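Three Weeks in the Pacheco House

We booked the rental in January, mostly on the strength of the kitchen photos, and drove up the following month.

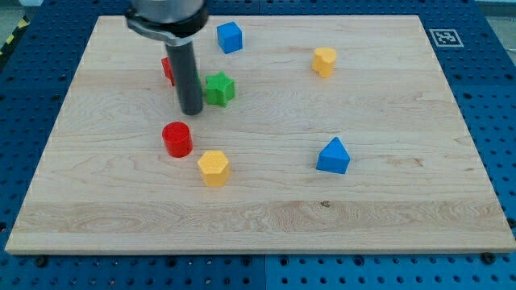
The house is on Pacheco Lane, uphill from the old Zakano cannery, and it has been rented out in one form or another since the cannery closed. It sleeps six if two of them don't mind the sunroom. The listing called it a 1940s cottage with modern updates, and that was fair. The walls are the old plaster, a little uneven near the ceilings. The bathrooms are new. The floors are what we liked best, pale wood with a wavy grain much like the maple board under the green star and the red cylinder, and they run through the front room, the hall and the larger bedroom. The smaller bedroom has carpet. I would have preferred wood there too, but it was warmer on bare feet in the morning.

We have stayed in a lot of rentals and I've started writing them up so we can remember which ones to go back to. My wife keeps a list as well but hers is only a column of yes and no.

The front door opens straight into the living room. There's a gas fireplace with a wall switch, a long couch, two armchairs and a low bookcase full of paperbacks people have left behind. The couch is deep enough to nap on. The windows face west and get strong sun from lunch on, so we kept the blinds half down until dinner. There is no television in that room. It's in the sunroom, and that suited us, but a family with kids might find it awkward once somebody has gone to bed out there.

The kitchen is as good as the photos. It has a six-burner range, a full-size refrigerator, and a counter long enough for two people to cook without bumping into each other. Knives were dull, as they always are in rentals. We brought our own. Pots and pans were fine, but there was only one baking sheet, and it had warped. The pantry had salt, pepper, oil and coffee filters for a type of coffee maker the house doesn't own. I wrote to the agency about that and they said they'd look into it.

The larger bedroom has a king bed and its own bathroom with a walk-in shower. Water pressure was good and the hot water lasted through two showers back to back, but not three. If you have guests, stagger them. The smaller bedroom has a queen and shares the hall bathroom with the sunroom. That bathroom has the only tub. The closet in the smaller bedroom is taken up by a locked owner's cabinet, so there's room for a few hangers and nothing else. We put our suitcases on the floor by the window and lived out of them.

Outside there's a brick patio with a table, four chairs and a grill. The grill runs off a tank, and the tank was nearly empty when we got there. The agency, Torkus Rentals, had a new one on the step by 4 the next afternoon. Past the patio is a slope with some old lemon trees on it. The house book says guests may pick what they like. We made lemonade twice and a pie once, and took a bag home.

Parking is the weak spot. The driveway holds 2 cars only if both are small and the first one in doesn't need to leave early. Street parking is allowed on the uphill side, but the lane is narrow and the trash truck comes through before seven. We folded in our mirrors every night.

Noise was not a problem. You can hear the highway from the patio when the wind is from the south. Indoors with the windows shut we heard only the refrigerator, which hums and then clicks off.

For groceries, the market on Allov Street is a ten-minute walk down and more like twenty coming back with bags. It has decent bread and a small meat counter that closes at 3. For anything bigger you need the car.

On cost, we paid a 200 dollar cleaning fee on top of the nightly rate, and were still asked to strip the beds, run the dishwasher and take the trash down. I don't mind doing those things. I do think the fee should be lower if we're doing them. The deposit came back in full within the week.

Would we stay again? Yes, but in spring, with one car. I'd ask ahead for the smaller bedroom closet to be cleared, and I'd bring a baking sheet. If the Pacheco house is taken, the same agency has another place two doors down with a flat yard and a proper garage. We walked past it most evenings. It has a newer roof and no lemon trees, and it rents for a little more.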